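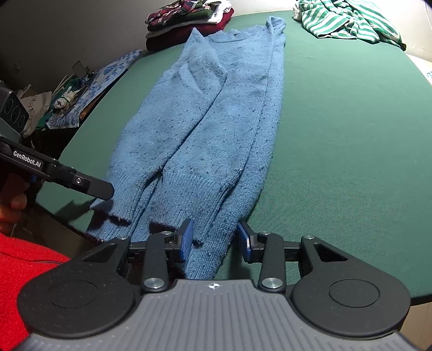 4.2 Does folding method matter for knitwear?

Advice on storing sweaters is plentiful and rarely tested. The household guides we collected nearly all say that sleeves should be laid along the body before the garment is doubled over, and that this prevents creasing. We could find only one source that gave any evidence. Bühler's survey of 200 homes in Drostudby reports fewer complaints of creases among people who folded sleeves inward, but the same people also owned more shelf space, and the survey did not separate the two.

Figure 3. Light blue knitted sweater with the sleeves folded along the body, on green felt. The cuffs lie side by side. Note the diagonal crease across the middle and the softer wrinkles lower in the knit.

The garment in Figure 3 follows the usual advice as far as the sleeves go, and it is still creased. One sweater proves little. It does show that a long, narrow fold leaves the collar and shoulder area free to ruck up, a fault the guides do not mention. Thick ribbing at the hem and cuffs adds bulk on one side of the stack, and we suspect – though we did not measure it – that this matters more than the order of the folds.

We stored 70 garments on open shelves for 17 days in December, half folded with the sleeves along the body and half with the sleeves crossed behind the back. Two raters who did not know the method scored each piece for visible creasing. The scores overlapped almost completely. The Skasia scale we used is coarse, and a small difference could have been missed, but a difference that small would hardly justify the confidence with which the advice is given.

Claims that folding extends the life of a garment are weaker still. The Zekier handbook repeats one such claim without a source, and we have left it out of Table 2.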